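3.2 Storage of table linen

Households in Vivstead were asked where napkins and small cloths are kept between meals. Of 412 replies, 319 named an open basket or bowl near the table, the rest a drawer. Lidded containers came up far less than in the Gresska survey — we return to this in section 5. 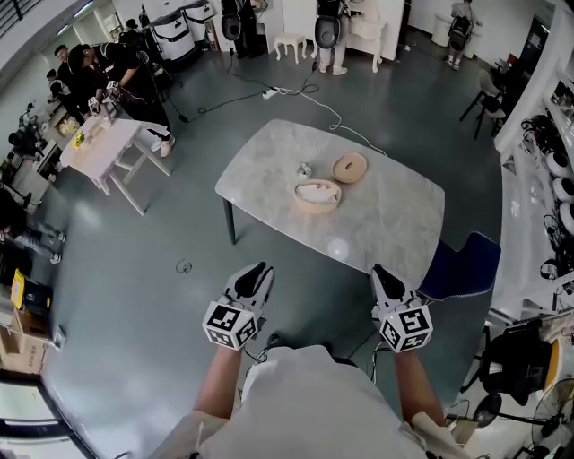 Drawer users washed less often. No clear link with household size, though the May replies are thin and two streets were left out by mistake. Figure 2 gives the type of tabletop refered to in the question on wiping down, light gray with a marble pattern.

Figure 2. Marble-patterned tabletop with lidded dish. 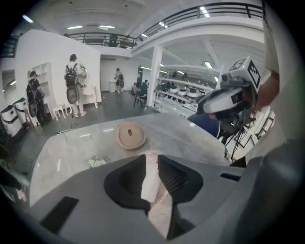 Emilian Vasiliu objects that a basket by the table may only mean a small kitchen, and that floor area should have been asked first. Fair point. It was on the Ciobanu form, dropped from ours to save space. Will be put back for the next round.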